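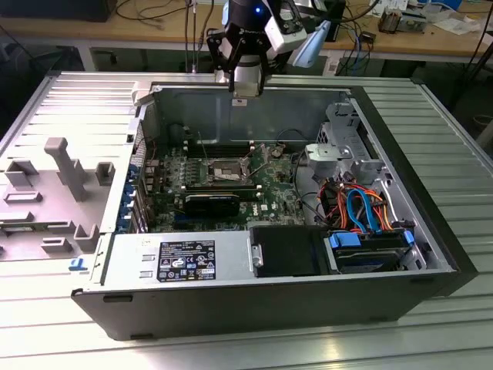

A Dell tower on its side with the panel off, on the slatted bench

Old office computers get a second go at Warketico

3 November 2023

I've walked past the Warketico unit more times than I care to admit, so when they said I could come in and watch old PCs being taken apart, I didn't need asking twice. The repair shop opened in September and there are already 40 computers stacked up waiting their turn!

Most came from Ondatix, which is clearing out its old offices, and they're nearly all big black towers. I'd never looked inside one before (mine has lived under the desk gathering fluff for years) and I was surprised how tidy it is in there. Lots of the catches are blue, so even I could guess which bits were meant to be pulled. The hard drives come out first and get wiped, then anything that still works goes back into a machine for someone who needs it. Four have gone out to families in Trurkura so far, with another eight promised before Christmas.

I got a bit carried away about the bench as well. It's aluminium, all long grooves, and it was paid for out of a £2,000 grant from the Cruzado fund. Lovely thing, though I'm told small screws love it too, and they vanish into the slots if you leave them lying about.

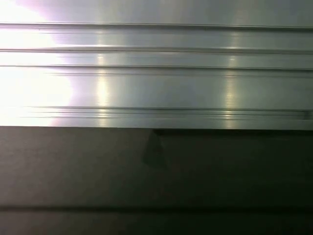
Grooved aluminium, with the light bouncing off it

If you've got a tower you no longer use, you can drop it off at the unit any weekday morning. Bring the power lead if you can find it, and leave the monitor at home as there's no room for any more of those.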